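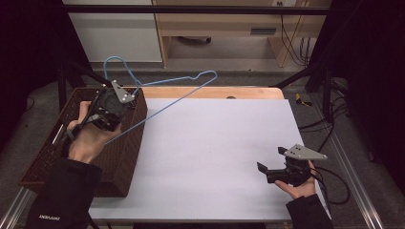

Four minutes left, two points in it, and the whole hall at Blackwood on its feet. If you have never watched a women's regional league game from the cheap benches behind the basket, this is the sort of evening that will have you checking the fixture list on the way home.

Blackwood came into the September opener with a new coach and a squad that had barely trained together. Their visitors, Stunano, had kept almost everyone from a side that lost only twice last season. It ought to have been comfortable, and for a quarter and a half it was. Stunano moved the ball beautifully, always one pass ahead of the defence, and went 12 up before the home side had found a shot they liked.

Then Blackwood switched to a full-court press and everything changed! Passes that had been floating into space were suddenly being tipped, chased and dived for, and the noise (it's a low roof, so every stamp of a boot comes back at you) did the rest. By half-time the lead had gone.

What I love about this league is how little there is between the top and the bottom. Sotetti finished last two years running and have just spent the summer rebuilding around their own under-18s, a fearless bunch who shoot from anywhere. Cliva play the slowest basketball you'll ever see, all elbows and patience, and are a joy to watch once you get the hang of it. Any of the four could win the thing. I've changed my mind every week and I'm enjoying it enormously.

The standard has shot up as well. A team that scored 60 used to go home happy. These days that can leave you well short, mostly thanks to the guards, who are quicker and far braver going to the rim than they were when I started following the league.

Back to that opener, though. Stunano had the last possession, worked it round to the corner and got a clean look, a lovely high shot that hung up near the lights for what felt like a week. It hit the back of the rim and bounced out. Blackwood by two, and half the under-12s were on the court before the buzzer had stopped.

The return game is at Stunano's place, where the benches are even harder. Take a cushion and get there early.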